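FOR IMMEDIATE RELEASE

Drorkitden Unveils the Trutulitz, a Silver Waistcoat That Cannot Be Worn Sitting Down

LALLEY – Drorkitden, the made-to-measure tailoring house, will show its most expensive garment to date in its Lalley storefront this February. The Trutulitz is a man's waistcoat in ivory silk, embroidered with silver thread from collar to hem and fastened, in theory, by 50 solid silver buttons. It was ordered by parking lot owner Junaid Usmani, who has asked us to say that he paid in full and on time.

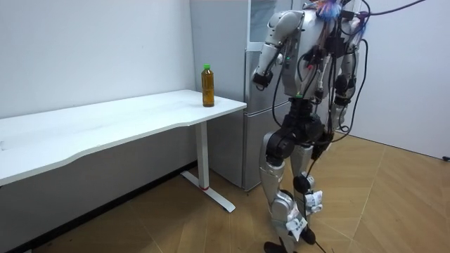
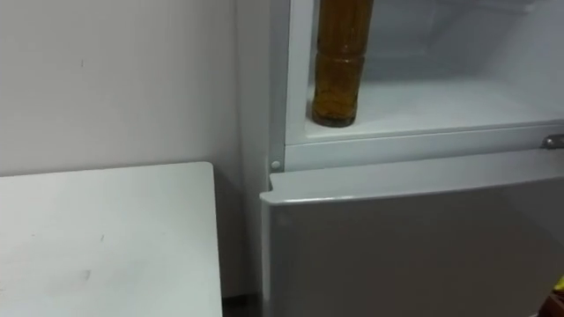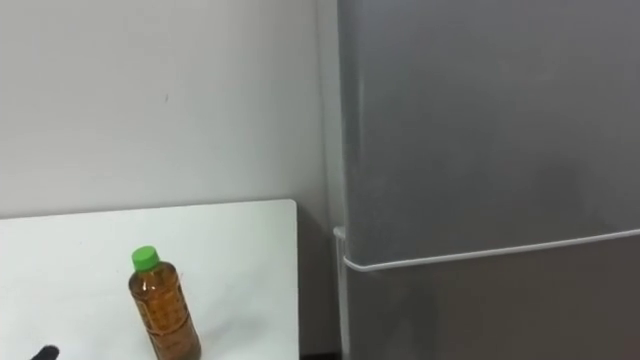 The pattern follows a court waistcoat of 1745, a good year for waistcoats and a poor one for anybody who had to pay for them. Men of means at the time wore theirs nearly to the knee, with the pockets set so low that reaching them called for a small bow. Drorkitden has kept the length and kept the pockets. Mr. Usmani asked whether one of them could be made to hold a phone. It now can, although he will need a friend to get it out.

The commission began in 2022, when Mr. Usmani came in to have a pair of pants shortened and stayed to look through the pattern books. He left with the pants still too long and a signed order for the waistcoat. He had originally wanted gold. After a frank talk about gold, and about how it looks on a man who also drives a yellow car, the parties agreed on silver.

"I have worked hard and I like buttons," said Mr. Usmani. "People ask where I'm going to wear it. I tell them I'm going to wear it standing near things. Weddings, mostly. My sister has asked me to skip hers."

The buttons were cast and finished by Akpalu, the metal workshop two doors down from Drorkitden, whose regular business is drawer pulls. Each carries a tiny engraved parking meter surrounded by laurel. Akpalu's first set had the meters showing "expired," which the workshop thought was funny and the client did not. That set has been melted down, except for a single button that Akpalu says it cannot find.

Only the top buttons open. The rest are sewn shut, as was often done on showy waistcoats, and the wearer gets in and out through a hidden lacing at the back. Drorkitden recommends allowing 3 people for this, one of whom should be patient.

Oona Kemppainen, head cutter at Drorkitden, drew the embroidery by hand. It shows pomegranates, wheat, two herons and, on the left front below the second pocket, a striped barrier arm in the raised position.

"He wanted the barrier down, because down is when you get paid," said Ms. Kemppainen. "I told him up looks more generous. We went back and forth on that longer than we did on the price. The herons were my idea and I'd like that on the record. One of them is looking at the barrier. I think he looks worried, and I spent a whole evening on his eye."

Ms. Kemppainen added that the silver thread breaks if it is pulled, kinks if it is pushed, and will turn gray if anyone in the room has been eating eggs. The embroidery was finished last fall. The weeks after that went to finding a lining strong enough to carry it. Silk tore. Linen held up but made the wearer look as if he were being delivered somewhere. The final lining is a close cotton twill that Drorkitden normally uses inside butchers' aprons. It is dyed plum, and we think it looks very well.

On the question of weight: the Trutulitz is heavy. Mr. Usmani has been practicing with a backpack worn on the front. He reports that stairs are fine going up.

On the question of sitting: the client was informed at the second fitting. The stiff lower fronts, or skirts, are packed with layers of buckram and stand out from the hip at an angle that no modern chair was made to accept. Drorkitden offered to build a matching stool. The offer is still open. For longer events Mr. Usmani plans to lean.

On the question of cleaning: please don't ask about cleaning.

Visitors to the February showing will be able to see the waistcoat from both sides, including the lacing, on a stand that had to be reinforced for the purpose. Also on view will be the paper pattern, the two failed linings, Ms. Kemppainen's drawings for the herons and a tray of Akpalu's drawer pulls, which are for sale and reasonably priced. Mr. Usmani will be there in person on opening night from 6 p.m. and has agreed to put the waistcoat on once. Those who want to watch the lacing should come early and should keep their remarks kind.

Admission is free. Parking is available in the lot across the street, which belongs to Mr. Usmani and is not free. Drorkitden does not validate. We have raised this with him.

The Trutulitz itself is not for sale, and no second one is planned. Customers inspired by it may order a plain wool waistcoat of ordinary length, which Drorkitden will cut in any sober color with five buttons, all of them working. Sitting is included. Herons can be added by arrangement with Ms. Kemppainen, who will want to know what they are for.

About Drorkitden
Drorkitden makes suits, coats, waistcoats and the occasional cape for customers in Lalley and for a few who mail in their measurements and hope. The house also does alterations, among them Mr. Usmani's pants, which are ready and have been for quite a while.

About Akpalu
Akpalu casts and finishes small metal goods, chiefly for kitchens. The Trutulitz buttons are its first work in clothing. It would like tailors to know that it enjoyed the job and would do it again with more notice.

Notes for editors
Please spell Ms. Kemppainen's name with two p's. The garment is a waistcoat; earlier coverage in which it was called a vest has upset the client. Close-up photographs of the embroidery may be requested at the counter. Reporters who wish to lift the waistcoat may do so by appointment, using both hands and wearing the gloves provided. No eggs beforehand.

Press contact: the front counter, Drorkitden, Lalley. Ask for whoever isn't holding pins.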